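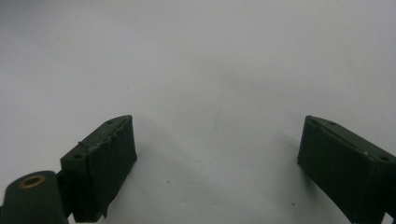

Fig. 2. Two green gripper fingers, pale background.

Search this guide Go

Savness Memorial Guide
Last updated April 26, 2019

2. Setting up the flagpole and roll of honour

This section covers the portable pole and the folding name panels used at the Fisgate and Dastham services. Fixed poles are in the next section.

Flagpole

1. Choose level ground well clear of trees and power lines. The assembled pole is 520 cm tall.
2. Unfold the base and fill both water bags to the line.
3. Join the pole sections on the ground, then thread the halyard through the pulley.
4. Stand the pole with two people, one at the base and one walking it up. Tighten the collar.
5. Clip on the flag. Raise it briskly to the top, then lower it slowly to half-mast and tie off.

CAUTION: Do not put the pole up in strong wind or if there is lightning nearby.

Note: At the end of the service, raise the flag to the top again before bringing it down.
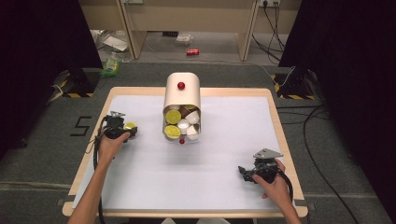 Roll of honour panels

6. Lay the panels face up in order and check the numbers on the back.
7. Hinge them together from the left and stand them in a shallow zigzag. The full roll has 171 names, listed by surname with no ranks.
8. Leave space in front for wreaths – over a metre if wheelchairs will pass.
9. Wipe the panels with a dry, soft cloth only. Spray cleaners lift the lettering.

Note: Names added since September are on the loose strip. Fix it under the last panel.

Related sections
Fixed flagpoles
Sound and the Last Post recording
Laying wreaths
Bunting Park: parking and access

Comments (3)

dasthamsub: Our collar was stiff this year. A bit of candle wax on the thread fixed it.

K.: Is the halyard length listed anywhere? Ours needs replacing.

oldpatrol: Thanks for leaving the ranks off. My grandfather would have liked that.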